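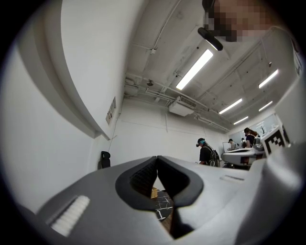 A hand-held gripper over a marked mat at the Nellmont open day. A small wooden box lies beyond the finger pads.

The Nellmont site of Bunetti opened its collection room to visitors on February 12, 2024. The work on show was the recording of grasping tasks by hand, using grippers that an operator carries and closes without an arm attached. The recordings are used to train the arms that Bunetti sells for parts sorting.

The gripper closes on two black finger pads. A ribbed strip on the body gives the hand a hold, and a square black-and-white marker on an upright panel lets the software work out the position of the tool. The mat is marked with thin white lines.

Each operator works through a task list prepared by Polow, which also checks the files. A task is short: pick up a box, move it, set it down, release. The target is 100 accepted recordings per task. In January the room delivered 335 across its first set, and 17 were rejected, mostly for a marker lost from view.

Visitors could try the tool on the box task. The usual fault was closing too early, before the pads were level with the object. Staff advised a slower approach and a short pause before the grip.

Kwiatkowski, which supplies the pads, plans a stiffer version for thin sheet parts. Bunetti wants 1000 recordings with it before any arm is fitted with the new type.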